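Playtest notebook, Furnival (card game, two players), November

Started in the afternoon, stopped when the biscuits ran out. Rules version is the one with the green staple. Anyone reading an older copy should stop.

Main question for today: does the siege deck need to be so fat? We have been at 60 cards since spring on the grounds that 60 looks generous in a box. The complaint from the last round was that players spend the middle of the game waiting for a Gilto to turn up. A Gilto is the only card that opens a gate. I had argued that waiting builds tension. Having now waited through three games myself, I withdraw the argument.

Cut to 50, taking out the duplicate weather cards and the Toll Bridge, which has never been played by anyone except by mistake. First game on 50 was much better. Gates opened early, both sides had something to lose, and the end came from a proper fight over Zutitmont instead of from one of us getting bored and walking into a moat. 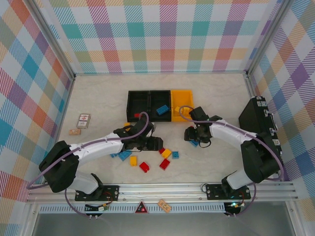

Second game, same deck, went wrong in a way I should have seen. The Jereck lets you swap a card in hand for the top of your discard pile. In the fat deck you did this once and felt clever. In the thin deck you can do it every turn with the same Gilto, and the gates flap open and shut like a cat door. I won by doing this. It was not fun to win. My opponent's written comment was a drawing.

Options, in the order they came up:

Jereck goes to the bottom of the deck after use. Simple, but it makes him feel like a coupon.

Gilto leaves the game once a gate is open. Tried this for half a game. You hoard them, and we are back to waiting.

Jereck costs 2 grain. Tried this for the other half. Seems right. You can still do the trick, but you go hungry and your walls suffer for it. Keep this one for now.
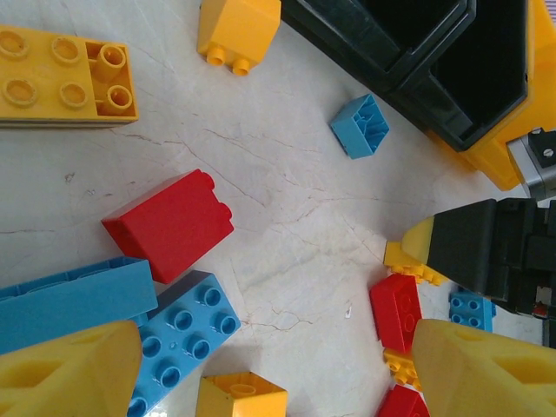 Grain needs another look as a result. Starting stock is 20, and with the dearer Jereck we both finished near nothing, which I liked. The grain track on the player board stops one space short because I drew it in a hurry. Fix before the next print. Also fix "seige" on the back of every card, noticed today after a mere eight months.

Timing question, still open: if both players reveal a Jereck in the same turn, who swaps first? Rulebook says "the attacker", but in the first turn there isn't one. We said whoever holds Zutitmont, then remembered that no one holds it at that point either. Ended up going by who had shuffled. Needs a real answer. My vote is that both Jerecks cancel and both players still pay, on the grounds that it is mean and fits on one line.

Small things. The moat card should say whether it counts as a wall. It does. The word "adjacent" is used in two senses on page 4 and I couldn't defend either.

Next session: three games on 50, Jereck at 2 grain, no other changes, however tempting. Bring sleeves. Bring back the Toll Bridge if anybody asks for it.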